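Idness Introduces Arneo Children's Bowl Line for Home and Group Tableware Use

10/30/25 -- Idness, a supplier of tableware for homes, nurseries and small dining rooms, today announced the Arneo line of children's bowls. The line consists of 10 printed designs in 4 sizes and goes on sale through the company's trade catalog and its own online store.

Arneo replaces the Zedeck series, which Idness stopped making in August. Zedeck bowls carried a single printed band below the rim. Customers who ordered replacement pieces often asked for artwork that a seated child could see from above, and the design brief for Arneo was written on that basis. Printed characters now occupy the inner wall, and the base of each bowl is kept free of small detail.

"The old band faced the parent across the table," said Liesbeth Kuipers, product manager for children's tableware at Idness. "We moved the artwork inside and made the figures larger. The side wall had to be redrawn several times, as a flat drawing stretches when it is applied to a curve."

The company reviewed 2,719 customer comments on the Zedeck series before work on the new shapes began. Most concerned the height of the wall and the difficulty of telling one child's bowl from another in a shared cupboard. Arneo designs are assigned separate ground colors for this reason. Stacking height is the same across all designs of a given size, so mixed stacks can be stored on one shelf.

Production is handled by Tiedemann, which also supplies the shipping cartons. Trade cartons are packed by size, with designs either mixed or single. The minimum first order for distributors is 400 pieces. Repeat orders can be placed by the carton. Existing Zedeck customers may combine remaining stock of the older series with Arneo pieces on one invoice until the stock is gone.

"Carton markings have been changed," said Damian Gajewski, who manages distribution at Idness. "The design name is now printed on two sides -- the warehouse does not have to turn the carton to read it. Item numbers follow the same order as the catalog pages."

Care instructions are supplied on a printed sheet in each carton. Bowls should be rinsed before stacking and stored dry. Abrasive pads should not be used on the printed surfaces. Retailers may request additional copies of the sheet at no charge.

Samples are available to trade customers on written request. Requests should state the size and design required, together with a delivery address. Idness will confirm stock by return message.

Related items
Idness Ends Production of Zedeck Series
Tiedemann Carton Sizes: Revised Table for Distributors
Ordering Mixed Cartons: Notes for Retailers

Last updated: Thursday

Character artwork in the Arneo line is drawn at a scale that takes up much of the inner wall. The rabbit-like figure in the coral-red hood is used on a pink ground, with a large pale green bow on the hood and darker pink spots on the wall beside it. The base is a plain salmon pink.

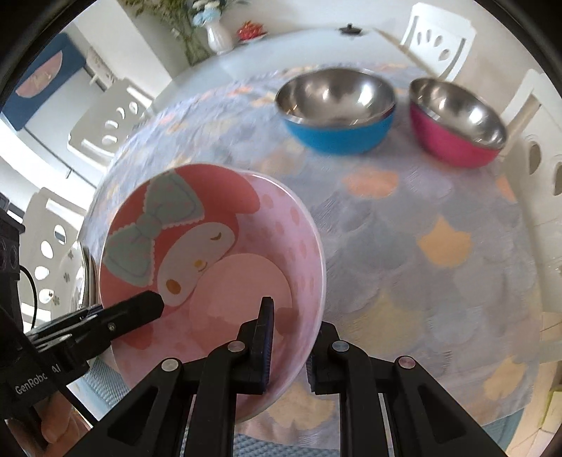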